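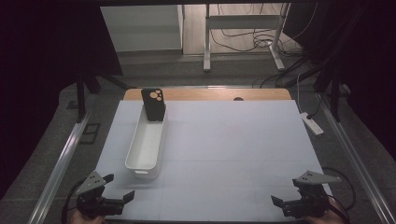 Figure 2. Collection with the hand-held pair, seen from head height. Phone case stands at the far end of the tray, both grippers open.

4.2 Collecting demonstrations by hand

Two ways of showing the task were compared. In the first the operator drives the arms remotely with Colla, our leader-follower rig. In the second the operator simply holds a gripper in each hand and does the job on the bench (Fig. 2). Same finger shape in both cases, so that contact looks alike to the policy. Everything else differs: reach, speed, how much the operator can feel through the fingers.

The task is Stullance item case-and-tray. Phone case to be taken out of a long white tray, turned over between the two grippers, laid flat on the board. Short to describe, awkward to do. The case is thin and one gripper alone tends to push it along the tray wall instead of lifting it. Most operators settled on pinching the top edge with the right and steadying the tray with the left, though this was not in the instructions and we did not correct those who did otherwise.

Start poses were drawn from a list, and the tray was allowed to sit on either half of the board. The grid lines on the board were used for resetting only, they are not given to the policy. Grippers begin open, just above the near edge. An episode ends when the operator closes both grippers fully and holds; we tried a foot pedal in September and dropped it after too many early stops.

In total 2471 episodes were recorded with the hand-held pair. After filtering 2000 were kept for training. Reasons for removal: lost tracking when one hand passes over the other, cable caught on the near rail, case dropped outside the board. Failed grasps followed by a recovery were kept on purpose. An earlier set, Grorkel, had these cut out and the policy trained on it never learnt to try again after a slip.

Remote control is slower. Operators wait for the arm to catch up, then overshoot, then wait again, and the pauses end up in the data. We trimmed still periods at the start and end of episodes but left those in the middle alone, as it is hard to tell hesitation from a pause that the task needs. A further 89 remote episodes were collected in the Srithong room with the same tray, and are used for fine-tuning only.

One weakness of the hand-held method shoud be noted. A person can twist the wrist into poses the arm cannot reach, and does so without noticing. Every trajectory was therefore replayed in simulation against the joint limits before the training set was fixed. Where a path went over the limit for a few frames it was smoothed, where it went over for longer the episode was taken out and counted among the removals above. Operators who had used Colla first kept to narrower wrist angles, we have not seperated this from practice effects.

Kanyarat Duangkaew wrote the replay check and So-yul Song ran the operator sessions. Training details follow in 4.3.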